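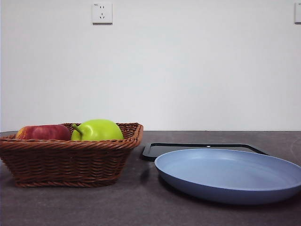

Red and green apples in a wicker basket, with a light-blue plate alongside.

Skurnach and Matei team up on a knitwear capsule

We've been waiting for this one since April, and it's finally on the rails! Skurnach, the small outerwear label run by Alina Cozma, has teamed up with the Matei mill on a capsule of 11 pieces, nine of them knits and two of them coats. If you've ever handled a Skurnach jacket you'll know how much care goes into the parts you don't see (the pocket bags alone are worth a look), so handing Cozma a mill full of heavy yarn was always going to end well.

The starting point was an old pattern book in the Matei archive, with a fisherman's rib listed under number 1623. Lucian Văduva, who heads up the knitting floor, had wanted to bring it back for years but couldn't find a designer willing to put up with how slowly it knits. Cozma said yes on her first visit. The rib now turns up on the crewneck, the long cardigan and a really lovely funnel-neck vest — thick, springy, and with a bit of shine where the ridges turn.

Color comes courtesy of Xiuying Xue, who kept things quiet: oatmeal, slate, a rusty brown and one deep bottle green. The green is our favorite by a mile. It looks almost black indoors and then wakes up completely when you step outside.

Don't skip the coats, either. Both are cut from a double-faced wool with raw edges and no lining, so they're lighter than they look and they layer well over the chunkier knits. The shorter one has a two-way zip and big slanted pockets, and the longer one closes with horn-look buttons and a half belt at the back. Joonas Juntunen cut the patterns for both, and the shoulder is just beautiful, soft and slightly dropped without swallowing the person inside it.

Sizing runs a touch generous on the knits. Our own Mitiku Shiferaw tried his usual size in the cardigan and went down one, though he kept his usual size in the short coat.

The whole capsule is on the rails at the Namatport shop now, upstairs next to the shirting, and a smaller selection is at Plestar. Doors open at 10 a.m. at both.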